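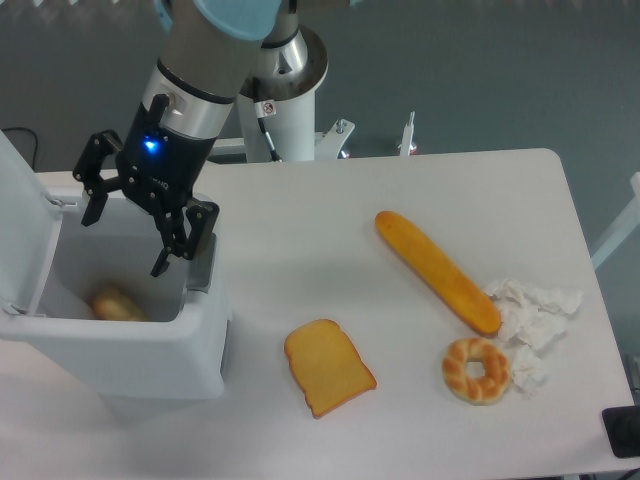
Bench-top bin with the lid open and one bread roll inside. Toast, a baguette, a twisted ring donut and crumpled tissue are still on the table.

Disposal of leftover bread and used tissue in a shared lunch room

Asked 3 Dec 2024 in Shared Kitchens and Lunch Rooms

Our organisation maintains a lunch room on the second level of the Lusow building. Bakery items are set out on the white table each morning and whatever remains is cleared in the afternoon. At present all of it goes into the small white bin with the flip-up lid that is kept at one end of the table, including any tissue left behind.

The council has supplied our tenancy with a green organics bin, which is kept in the loading area. I should be grateful for advice on the following. May bread, toast and pastries be placed in the organics bin? May used tissue go in with them? Is it acceptable for a bin to stand on the same table from which food is served? The tenancy guidelines are silent on the last point.

Answer 1 (accepted) — 6 people found this helpful

Bread and pastries of every kind are generally accepted in a food organics service, whether stale or fresh. Plain white tissue is accepted by many councils but not by all, and the list printed on the lid of the green bin should be treated as the authority. Tissue that has been used with cleaning spray belongs in general waste.

With regard to the position of the bin, our practice at the Abreu centre is to keep it on the floor during service and to lift it onto the table only for clearing. The table is then wiped with detergent and warm water, followed by a food-safe sanitiser. The bin is emptied at the close of each day, and the inside of the lid is washed as well. Crumbs gather along the hinge and will attract ants in warm weather.

If a compostable liner is used, please confirm that it is a type your council permits. Ours changed its rules in July and 2 collections were refused before the notice reached us.

Answer 2

Just bin it. It is only a bit of bread.

Answer 3

Further to the first answer, items that have not been handled need not be discarded at all. Whole loaves and baguettes may be sliced and frozen on the day. Items that have been lying against used tissue should not be kept.

We purchased a Tiva caddy for the purpose and it has been satisfactory, although the lid does not stay up unaided.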